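Community kitchen and dining room walk-through, December
Clitley Hall, ground floor

I do this round twice a year and type it up the same evening, so forgive the rambling. OK means I'd be happy to see it again as is. FIX means somebody please deal with it before the next supper. WATCH is my way of saying I have a feeling.

Doors and exits
Front door opens fully, closes by itself: OK
Side door to the alley: FIX. It sticks at the bottom and I had to shoulder it, and I'm not small!
Exit sign over side door: OK, lit
Path to both doors clear: OK. The coat rack has finally moved (thank you, whoever did that).

Tables and seating
Tables steady when leaned on: OK. I leaned on everything, hard.
Chairs and stools, no wobble: WATCH. One squeaks when you shift your weight, so I put tape on its leg.
Room limit posted: FIX. The card by the door says 80, but the one in the hallway still says 60 from before we took the partition out. Please take the old one down.

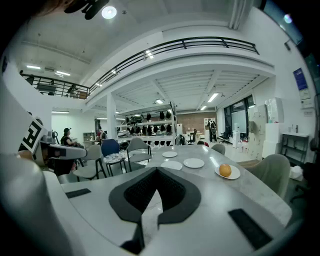
Dining room: long table, white plates, one orange.

Fire safety
Extinguisher by the stove, pin in, needle in the green: OK
Extinguisher in hallway: OK, though the tag is so faded I had to use my phone light
Fire blanket: FIX. It's in the drawer under the dish towels, and I want it on a hook where a person in a panic can grab it.
Smoke alarm test: OK and very, very loud
Stove shutoff labeled: OK 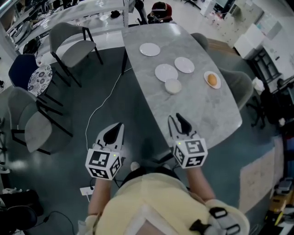

Dishes get their own section this time, mostly because of the Saithong set. We've had nearly a full year out of it and I went through the whole cupboard with my thumb along every rim, looking for chips. Anything chipped goes in the bin, please, even if it's only a tiny nick on the underside. I'm also asking for the little ones, like that cream-colored dish set out with the white plates, to go on their own shelf. I found 6 of them stacked under the dinner plates, and that pile was leaning in a way I did not enjoy. So: rims OK, stacking FIX.

Sink and hot water
Hot tap warning label: OK
Drain runs free: OK
Floor mat lies flat: FIX. The corner curls up and I caught my toe on it. Twice!
Zullen dishwasher door latch: WATCH. It closes, but you need to hear the second click.

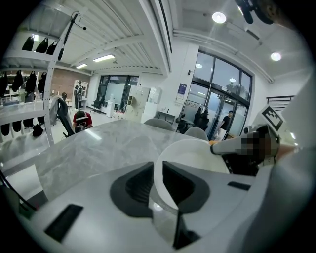
The latch is the one I'd spend money on first, if we have any. A new one comes from the parts place in Sastley and I can pick it up when I'm over that way. Until then, push, listen, push again.

First aid
Box on the wall, not locked: OK
Bandages: FIX, only 4 left
Burn gel in date: OK
Phone number list: WATCH. Half of it is in pencil.

I'll be back to look at the FIX items before the January supper. The side door first, please.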